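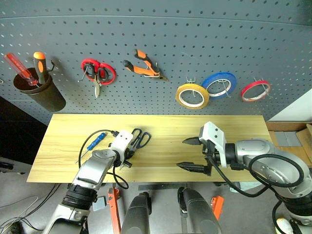

The two-arm setup at the tool wall, with black-handled scissors below the left gripper.

Steltero reports fewer failed grasps with a method that plans where a tool will hang before the arm picks it up. The model was trained on 290 demonstrations of scissors, pliers and tape rolls being returned to pegboard hooks. In 600 test runs it cut dropped tools to 16 – the earlier planner, which chose a grasp from the tabletop view alone, dropped five times as many.

"Most of the gain comes from the grip angle," said Larysa Didenko, lead author of the report. Tape rolls remain the weakest case, as the hook is hidden during the last eight centimeters of travel. Tests with a wrist camera start in November.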